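Chapter 7
Setting Up a Two-Arm Cell for Handling Cups

7.1 Purpose of this chapter

The earlier chapters treated the arm and the hand as separate units, each with its own calibration record. This chapter covers the setup of a complete cell in which two arms, each fitted with a multi-fingered hand, handle open containers over a shared counter. The cell used throughout is the Mamora training cell, first documented by Aranka Szalai and Maite Sotomayor and revised for this edition by Recep Dağdelen.

Setup is done twice, once in simulation and once on the hardware. The simulated setup comes first and uses the same joint limits, payload values and hand parameters that will later be loaded into the physical controller. A parameter that is changed in one must be changed in the other on the same day and entered in the cell log. Most of the faults described in Section 7.6 can be traced to a cell in which the two parameter sets had drifted apart.

By the end of the chapter the reader should be able to set the base frames of both arms, define the tool center point of each hand, adjust grip closure for a thin-walled container, and run the acceptance sequence without a stop.

7.2 The reference grasp

All adjustments in this chapter are made against a single reference grasp. The cup is held upright by its side wall, with the thumb opposed to the fingers and the rim left clear. A side grasp is preferred to a rim grasp for two reasons: it leaves the opening free for pouring, and an error in wrist angle shows at once as a tilt of the cup.

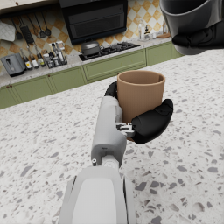 Page last modified: 01/12/2024

The reference grasp is checked in simulation before any closure value is written to the controller. Three conditions apply. The cup axis must be vertical when the wrist is in the hold position. The thumb must meet the wall from the side opposite the fingertips. No part of the hand may pass through the cup model at any point in the closing motion. The last condition is easily missed if only the final pose is inspected, so the motion should be stepped through slowly.

If the cup tilts, correct the tool center point first. Do not compensate by editing the hold position. A compensated position will hold for one cup and fail for the next, and the original error will remain in the tool definition (parameter 2436 in the Pilov controller).

7.3 Clearance between the hands

When both hands are carrying containers, the space between them is the limiting dimension. The Mamora cell uses a minimum separation of 18 cm, measured between the nearest points of the two hands and not between the wrists. Each container is added to the collision model of the hand that carries it at the moment of grasp and removed at release. Trinidad Cuesta's procedure for checking this attachment is given in Section 7.4 and should be repeated after every change of container.

Before continuing, load the default cell file, confirm that both arms are in the home position, and record the software version in the log.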